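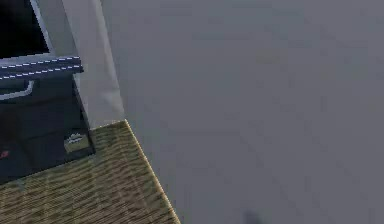

Rumoteck today released version 10 of Rudo, its planning and perception software for mobile robots that work inside homes. The release adds a new way of handling floors and a rewritten door planner, and it is the first version in which both can be tested from start to finish in simulation. In earlier versions, a change in floor texture was often treated as an obstacle. A woven mat next to plain gray flooring, with a dark cabinet standing at the back of it, could be enough to make the planner take a long way around. Rudo 10 keeps a separate estimate of height and of surface type, so a mat edge is recorded as a change of surface and the route is planned across it at reduced speed.

The floor module was tuned in Plolholm, the company's set of simulated home interiors. Plolholm now contains 545 rooms, furnished with appliances, cabinets, rugs and doors. Rooms are rendered at low resolution by default so that large batches can be run overnight on a single workstation.

The door planner has also changed. Previous versions needed a full view of a door and its frame before they would plan an approach.

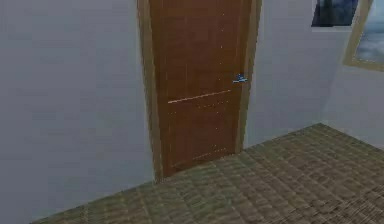 Rudo 10 can start from a partial view. It fits a door model to the two uprights and the line where the wall meets the floor, then searches for a handle on either side. If no handle is found, the robot is told to move back and look again. The planner does not attempt to open a door until the handle position has been confirmed from two viewpoints.

Rumoteck ran 1248 simulated door approaches before the release. Logs from all of them are included in the download, along with the settings used, so customers can repeat the runs on their own machines.

Other changes in this version include a replay tool that shows the planner's map next to the camera view, shorter start-up times, and 40 fixes to the control interface. The older map format will still be read but can no longer be written.

Rudo 10 is available now to all customers with a current license. Urban, the company's package for apartment buildings and shared hallways, will move to the same planner in September. Customers using Urban do not need to take any action before then.

Rumoteck, February 2026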